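Food Service Sanitation, Unit 4
Cleaning and sanitizing dishes and utensils
Notes for the Tivbridge evening section. Instructor: Esperanza Cabello

Read these before Friday's lab. The quiz will draw on the first half, and the lab sheet assumes you know the order of the steps without looking them up.

Clean and sanitary mean different things

Cleaning removes food, grease and soil you can see or feel. Sanitizing lowers the number of germs on a surface that has already been cleaned. A plate can look spotless and still carry enough bacteria to make someone sick. It also works the other way around: sanitizer put on a dirty plate gets used up by the food and grease, and the germs underneath are left alone. The order is always clean first, sanitize second.

The manual method

Most small kitchens wash at least some items by hand, usually in a sink with three compartments. The steps are:

Scrape and pre-rinse.
Wash in hot water with detergent.
Rinse in clean water.
Sanitize by soaking in hot water or a chemical solution.
Air dry.

Students often lose points on the rinse. Detergent left on the dish will weaken many sanitizers, quaternary ammonium in particular. Change the rinse water when it gets cloudy or sudsy. Change the wash water when the suds are gone or when you can see grease on top.

Sanitizing solutions

The three you are likely to meet are chlorine, iodine and quaternary ammonium ("quats"). Each has its own range of strength, water temperature and contact time. These are printed on the product label, and the label is what the inspector will go by. Test strips are made for one type of chemical. A chlorine strip dipped in a quat solution tells you nothing.

Too strong is also a violation. Extra sanitizer can leave a residue on the dish that ends up in the food. Several people in last term's section doubled the dose "to be safe" and failed that part of the lab.

Air drying

Towels move germs from one dish to the next, so towel drying is not allowed for sanitized items. Dishes need to drain, and air has to reach both sides. Stand plates on edge with a gap between them. Turn cups and bowls upside down on a rack or a ridged drainboard, never on a flat towel. Stacking while wet ("wet nesting") traps water between the pieces, and bacteria grow in it. 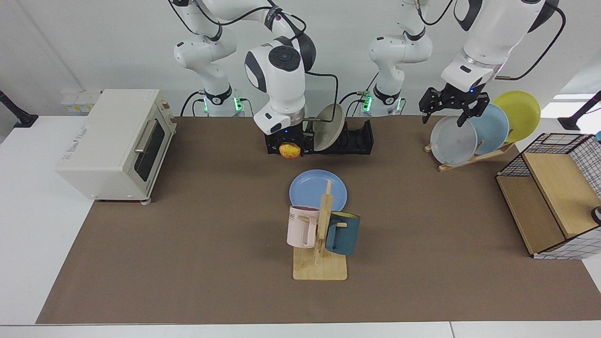
Storage comes after drying and has its own rules. Keep clean items at least six inches off the floor, away from splash and dust. Store glasses and cups upside down on a clean shelf. Store flatware with the handles up, so that staff touch only the handles. Wash your hands before you put clean dishes away - this is the step people skip at the end of a shift, when the same person has been scraping dirty plates for an hour.

Case for discussion: the Nutsugah cafeteria

A workplace cafeteria served 641 lunches in one week in April, and 35 diners reported stomach illness. The kitchen's food temperatures were in order. The dish machine was out for repair, and plates were being washed by hand. The shift lead, Kohei Iwasaki, had mixed the sanitizer at 8 in the morning and it was still in the sink after lunch. Plates were stacked straight from the last compartment to save counter space.

Come ready to talk about these points:

Which steps of the manual method broke down, and in what order?
What should have been tested, how often, and where should it have been written down?
Tobiloba Chukwu, the manager, wanted to switch to a stronger chemical. Would that have fixed the problem?

Lab on Friday

Bring closed-toe shoes and a hair restraint. You will work in groups of 4. Test strips are supplied. Vega Tejada will check your log sheets at the end, and a blank line counts as a missed test. If you have to miss the lab, write to Rosalía Gallardo ahead of time for a make-up slot.

Next unit: pest control. Read the chapter up to the section on receiving docks.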